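Opinion | When a government asks for user records, the user should be told

The Korkilo Institute for Communications Policy | Commentary | 12th February

The decision of the Eltia regional court to lift the confidentiality order in the Ragab matter has been received in most quarters as a technical ruling. It deserves closer attention. For the first time, the court has stated that a person whose account records are sought by a foreign authority has an interest of his or her own in the proceedings, separate from the interest of the company that holds those records.

The facts are not in dispute. A request for the records of 34 account holders was delivered to Ragab, a messaging provider with offices in two countries. The request did not seek the content of messages. It sought names, billing addresses, connection times and the network addresses from which each person had signed in. Ragab was instructed to comply and to say nothing to the people concerned.
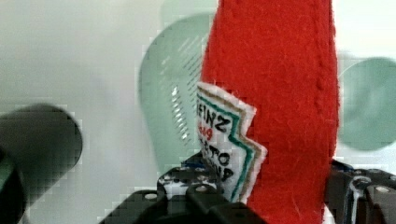 Supporters of the order argue that records of this kind reveal little. That position was reasonable when a telephone bill was the most detailed account of a person's contacts that any company could supply. It is difficult to defend today. Connection times show when a person sleeps, travels and works. Network addresses show where. Taken together over a period of months, such records can identify the source of a news report or the members of a lawful political group without a single message being opened.

The Institute does not dispute that governments must be able to investigate serious crime across borders. Treaties on mutual legal assistance exist for that purpose, and they work best when both sides trust them. The difficulty arises when a request bypasses the treaty channel and is addressed directly to a company. The government of the country in which the user lives may never learn of it. Its courts are given no opportunity to review it, and its elected representatives, who may themselves be among the users named, have no standing to object.

It has been suggested that the company can be relied upon to protect its customers. Some companies have done so, at considerable cost. A provider that received 1105 requests in a single year, as Ragab reports that it did, cannot be expected to litigate each one.
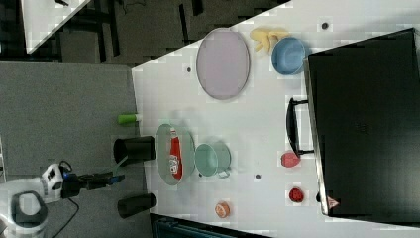
What the legislature should do

The draft bill now before the Zokwood assembly offers a sensible starting point. It would require notice to the account holder within 100 days of any disclosure, unless a judge finds in writing that notice would place a person in danger or defeat the investigation. A judge could extend the delay, but only on a fresh application supported by current evidence.

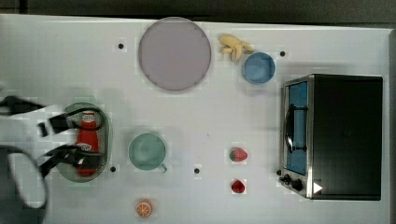

Two amendments would improve it. The first would oblige a foreign authority to state whether the treaty channel was considered and why it was not used. The second would allow the account holder's own government to be heard before records are released, particularly where the account belongs to a member of a national parliament. Parliamentary immunity has little meaning if the correspondence of a legislator can be mapped from abroad through a letter to a private firm.

Objections have been raised on grounds of delay. These should be weighed with care, and the bill already makes provision for emergencies. Outside such cases, the time needed for a hearing is a cost that domestic investigators accept every day when they apply for a warrant.

The assembly is expected to take up the bill before the end of February. The Institute has submitted both amendments in writing and urges members to adopt them at the committee stage.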